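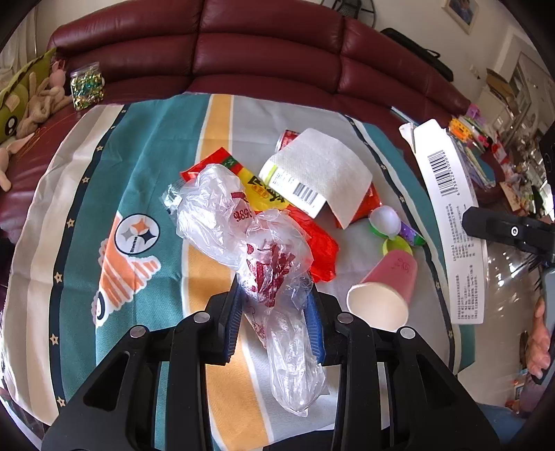

A February afternoon at the Jakcombe open lab

I got the early train out to Jakcombe for this one and I'm so glad I did. The manipulation group opens its doors once a year, and the talk I wanted was Selina Oberholzer's, on teaching robots to clear up after a party without ever putting a robot in the room while the teaching is done.

The method is lovely in its plainness. People take the hand-held grippers home, tidy up their own mess, and the recordings become the training set. Plastic bags are the bit everyone groans over. A crumpled bag has no proper edge, it changes shape as soon as the jaws touch it, and it's half see-through, so whatever is printed on the cloth underneath muddles the picture. Stripes and stars are apparently the worst! Add a snack packet and a napkin to the pile and the old model would happily try to pick up the pattern.

What the group changed is the order of things. Their earlier system picked a grasp point and stuck with it. The new one (they call it Dissanayake, after the street the first flat was on) guesses a point, starts closing, and guesses again while the jaws are moving. Edem Kpodo took us through the numbers: 596 recorded clear-ups, of which 396 had at least one bag in them, gathered across eight homes. On bags the second guess made a big difference, on cups hardly any. I liked that he put the cup result up just as large as the other one.

We then had a go ourselves. You squeeze, the jaws come together, and the blue pads take hold from both sides - much lighter work than I'd expected, though my wrist knew about it by the end. The knack with a bag is to go for the narrow part, where it's already twisted. I went for a big puffy bit and got a mouthful of air. Edem said the first model did exactly that for two months.

I asked Selina about tipped-over cups, and whether the arm knows to keep them level in case there's a drop left. Not yet, she said. Rubbish is rubbish as far as the model is concerned, and sorting it is next year's job, shared with the team at Uvthorpe.

Tea was in the upstairs corridor and the queue was long, so go before the second talk. The bus back to the station leaves from the lower gate, which I found out the slow way.

12 comments | Shared 31 times

Recent visits
Provville model engineering fair
Uvthorpe: an hour with the walking machines
Signal box day, with sandwiches

Contact | Copyright the author | Back to top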